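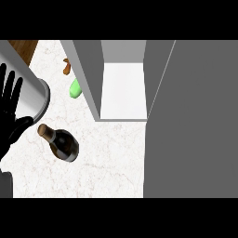
Is it worth paying extra to have a marble worktop sealed?

Posted by Solange Furtado, 23/07/2019

We are having the kitchen done and I've reached the stage where every phone call ends with someone offering me something else. The worktop is white marble, honed, in two lengths with a join by the sink. The firm supplying it is called Hollent and the quote for the stone and fitting is £4,000, which I had more or less made my peace with.

On Friday they rang to say I "would want" their ten year sealing treatment as well. It's another £472. For that somebody comes out after fitting, puts a product on, leaves me a certificate and a small bottle of cleaner. When I asked what was in the product the man said it was a professional formula. When I asked what happens if the stone stains in year four he said it wouldn't. I asked again and he said it would be looked at.

I have read the leaflet twice. It says the treatment "protects against everyday life". It has a picture of a lemon on it, with no explanation of what the lemon is doing there. In the small print the guarantee leaves out acids, oils left longer than a few minutes, hot pans, cleaning products other than theirs, and "misuse". I cook with acids and oils. I'd have thought most people did.

My sister had granite put in by a different firm and was sold something similar, and as far as I can tell she has a granite worktop that behaves like granite. So that proves nothing either way.

What I would like to know:

Does marble need sealing at all, or is this like the extended warranty on a toaster?

If it does, can I do it myself with something from a shop? I've seen a tin by Melon that costs a good deal less, but the reviews read as if they were all written on the same afternoon.

Has anyone claimed on one of these guarantees and been paid?

Please don't tell me to get quartz instead. It is ordered and the deposit has gone.

Brullton_Kitchens

Hi Solange, great choice of stone! Marble is a natural product and is porous so sealing is essential. Without professional sealing you risk permanent staining and loss of value to your home. We always advise our customers to go for a full treatment at the time of fitting as it gives total peace of mind. DIY products can't offer the same level of protection and may void your warranty. Feel free to message us for a no obligation chat.

Reply from Solange Furtado: Thank you, but which warranty would it void? The stone hasn't got one unless I buy the treatment. I did ask them.

Ilídio Louro

I worked in a stone yard for longer than I care to say and I've put sealer on more worktops than I could remember now, so take this from somebody who used to be sent round with the bottle.

Yes, seal it. No, don't pay £472.

Start with what sealer is, as the leaflets go out of their way not to tell you. The ordinary sort is an impregnator. It's a thin liquid, you wipe it on, it soaks into the top of the stone and fills up some of the tiny gaps, and you wipe off what's left. Afterwards oil or red wine takes longer to sink in, so you have more time to notice and clean it up. That is the whole of what it does. Leave a ring of olive oil under a bottle for a week and you can still get a mark, sealed or not.

Now the lemon. Marble is mostly calcium carbonate, and acid eats it. Lemon juice, vinegar, tomato, wine, a lot of bathroom sprays, limescale remover above all. What you get is called an etch, and it's a different thing from a stain. A stain is something that has gone in. An etch is a bit of the surface that has gone. It looks like a dull patch or a pale ring, and it feels very slightly rough if you run a finger over it. An impregnating sealer will not stop it. I've stood in kitchens with people who'd paid for the full treatment and watched them find this out with half a lime.

So when they put a lemon on the front and then leave acids out on the back, you've read it correctly. I would ring and ask them straight out, "does this guarantee cover etching, yes or no", and ask for the reply by email. I've a fair idea how long you'll wait.

There are proper coatings and films that do sit on top and keep acid off. They cost a lot more than you've been quoted, they change how the stone looks and feels, and they scratch. If that's what Hollent are offering I'd be surprised at the price, but get them to say so in writing.

You have one thing in your favour, which is that you chose honed. On a polished top every etch shows because the shine has gone in that spot. On honed there was never much shine to lose, so the marks are softer and after a year or two they blend in with each other. Some people like it. If you're going to be on your knees looking along it with a torch you won't be one of them.

Doing it yourself:

Ask the fitters whether the slab was sealed at the yard. Very often it was, and then you'd be paying for a second coat with a certificate.

Test it. Put a spoonful of water on a spot at the back, leave it a quarter of an hour, wipe it off. If the stone underneath has gone darker it's drinking, and wants sealing. If it looks the same, leave it alone. The dark patch dries out by itself so don't panic.

If it needs it, clean the top with warm water and a drop of washing-up liquid, rinse, and let it dry overnight at the very least. Stone that has just been cut and fitted can hold water for days. Sealing over damp is the commonest mistake, and professionals make it as often as anybody.

Try the sealer in a corner first. Some of them darken the stone and they don't all admit it on the tin. Look for one meant for natural stone that mentions food areas.

Wipe it on with a lint-free cloth, a small area at a time. Wait as long as the tin says and no longer. Then buff off every bit of the extra with a clean dry cloth. If you leave it to dry on the surface you get a sticky grey haze and a bad evening. Windows open.

Second coat if the tin says so. Keep the top dry for a day.

Go carefully round the join by the sink. That's where water sits, and it's where you'll get a dark line first if you ever get one. Check they've filled it properly before they leave, because a sealer won't fix a poor join and they won't be keen to come back.

Repeat the water test every January or whenever you'll remember. Mine gets done when it fails, and sometimes that's been years.

On the Melon tin, I've not used it and can't tell you. I'd ignore the reviews, good and bad. Half of the bad ones for any sealer are from people who've squeezed a lemon on it.

As for claims, I only ever saw them from the yard's side. The usual end to it was a visit, some polishing powder, and a letter saying acid. I can think of 3 that were paid in full and they were all cases where the fitters had done something daft.

Reply from Solange Furtado: This is very helpful and rather depressing. I've sent Hollent your yes or no sentence word for word. I'll also ask about the yard.

Reply from Ilídio Louro: Don't be put off the marble. Use a chopping board, wipe things up, and don't believe anyone who says it'll look new in ten years.

correia_j

we had ours from Correia and never sealed it. been in since we moved here. theres a few rings by the kettle and one orange bit where I think a curry was. can't say it bothers me

a mate paid for the treatment on his and it's got rings too. just get some coasters

Update from Solange Furtado

Hollent have replied. Etching is "not a defect covered under the terms". They then offered me the treatment for £422, so apparently fifty pounds of it was never needed. I asked how the same product had become cheaper over a weekend and was told it was a goodwill gesture.

The slab was sealed once at the yard, by the way. It took two calls to get that out of them. I'm going to have it fitted, do the water test, and buy a tin if it fails. I've written "no treatment" on the order in capitals and asked them to send me a copy with it on.

Does anybody know if the poultice method with bicarb works on oil, or is that another one of those things people just repeat?

Reply from Ilídio Louro: Works sometimes, on oil, if you catch it early. Mix it with water to a thick paste, spread it over the mark, cling film on top, leave it a day, let it dry out and lift it off with something plastic. You may have to do it several times. It does nothing at all for etching, whatever you read. And keep vinegar well away from it, I've seen that one recommended too.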